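Workshop notebook — open day, two-arm bench
7/30/18

Writing this up the same evening, feet up, while I still remember who asked what and before the next job pushes it all out of my head. The Stanville open day is done, and I'd call it a good one, better than the June one by a long way, mostly because we kept the job small and let people stand close and ask whatever they liked.

First the practical part, for whoever sets up next time. I got in early and moved our bench to the painted wall at the back, because the middle of the room was going to fill up with the Prullau people and their conveyor (which is lovely, by the way, go and see it if you get the chance). Being at the wall meant visitors could only come at us from the front and the two sides, and that suited me fine. I could keep an eye on the stop button and on everybody's elbows at the same time. Tape line on the floor 30 inches out from the bench edge. It was respected by the adults and treated as a suggestion by the children, so next time I want the low barrier from the Kragh shop as well.

The job was the same one we practiced: rack on the table, cardboard tray next to it, one roll of tape to go from the first to the second. Black arm on the left, silver arm on the right. I know there were other ideas in the planning notes, the cups and the folding and so on, and I'm still fond of the cups, but a roll of tape is something everybody has had in their hand. People know what it weighs. They know how it rolls off a desk. When they see an arm try to pick one up they already have an opinion, and that gets the talking started much faster than a machined block does.
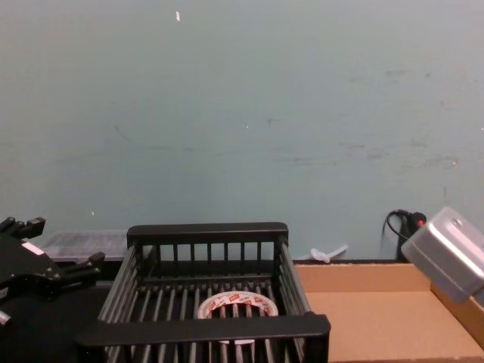
What I hadn't thought enough about was the flat roll. In practice we mostly ran it standing on edge, and for the visitors I started it lying down, thinking it would be easier for everybody to follow. It's a harder grab! The fingers have to come down between the rails and get hold of the outside without catching a slat, or else put one finger down the hole in the middle and one outside, and those two ways want quite different wrist angles. I talked people through both. A retired machinist (wonderful man, he stayed through 3 full sessions and I could have listened to him all afternoon) was firmly for the finger in the hole. He said that's how he'd carried every roll of tape in his life, and why would you teach a machine to do it worse. Fair point. I've put both approaches down to be compared properly when we have a quiet day.

Sessions were short, with a fresh group each time, and the biggest group was 24, which is too many for one bench. The back row can't see down into the rack at all because the front rail is so wide. I ended up asking the tall ones to trade places with the short ones, and they were very good about it. A small mirror on a stand might help, or a screen if Dirninance will lend us theirs again.

Questions I got more than once, so we can have better answers ready:

Why two arms for one roll? I said that the second arm can steady the tray or take a handoff, and that most jobs worth doing in a house or a stockroom are two-handed ones. People liked that best when I asked them to open an imaginary jar with one hand.

Does it know what tape is? I gave a rambling answer to this one and I'm not proud of it. Somebody please write me two plain sentences.

Is it going to get faster? Yes, but we hold it down for visitors. I had it at 55 percent on the dial all day and never touched it. Even at that setting one little girl stepped back every time the arm started up and then crept forward again, and by the end of her session she was telling the other kids where to stand. 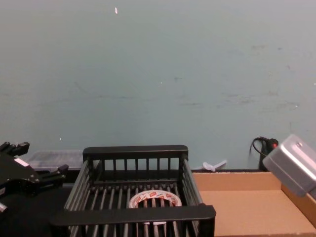

Page last changed 7/30/18

Now the things I'd change, in no order at all.

The slats. A dark rack on a dark table is hard on the eyes, and I noticed people leaning in and squinting to find the gap between the rods. It's probably not doing the cameras any favors either. I'd like to try a light mat under the rack, or just a lighter rack. The cardboard tray gave me no trouble of that kind, and I'd happily use it again with the corners taped.

The cord at the back. I'd like it routed down behind the bench and clipped before visitors come in. It sits close to where the silver arm works, and I kept glancing at it while I was supposed to be talking. Please let's do that before anything else on this list.

Bench height. Fine for me, too high for the smallest ones. We need a step with a rail.

My voice. Gone by the afternoon. Two people on the bench, taking turns, and a jug of water somewhere away from the electrics.

Handouts. We ran out, and I was sketching grippers on the backs of the Prullau flyers, with their blessing. A good many people asked to keep the sketches, so maybe a hand-drawn sheet is the way to go — it felt friendlier than the printed one anyway.

One more thing I want down on paper. Toward the end a mother and her son stayed behind while the others drifted over to the conveyor, and he asked whether the arm minded doing the same roll over and over. I said I didn't think so, but that I did a little, by then. He thought about it and said we should give it a different color tape. I have ordered different color tape. It'll be useful for the vision people as well, so it can go on the shared budget with a clear conscience.

To do: email Dirninance about the screen, return the extension reel to Kragh, find out who took home our good marker pens, put the stop button box back on its bracket. I still have the sign-in sheets in my bag and will bring them over to the office in the morning.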